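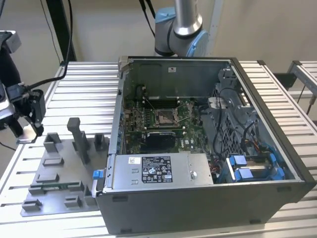 The open computer, from "The Gulley Machine"

Menaka Siddiqui had promised her brother Roy that she would not touch it before he came home. But it was already September, and Roy wrote from Gremalia only to say that the work was long and the soup was bad.

So she took off the side panel and looked in. The socket in the middle was empty. Blue handles shone in the corner, very bright, like something from a toy shop.

"Where did you put the processor?" she asked the green board. She had 277 letters from their mother stored on those drives, and she wanted to read them again - even the angry ones.

She searched the kitchen drawers. She searched his winter coat. In the inside pocket she found a small box, and on the lid, in Roy's handwriting: "For Menaka, when she stops waiting for me."

She sat down on the floor with the coat over her knees.

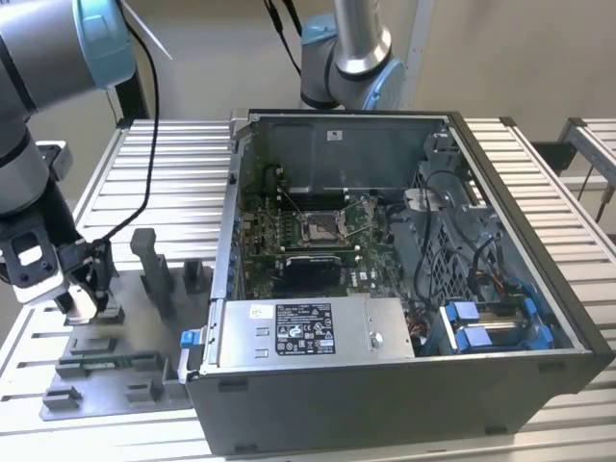
2. The Bus to Jukska

The driver did not want to take her without a ticket, but he let her sit behind him, and she held the box in both hands until morning.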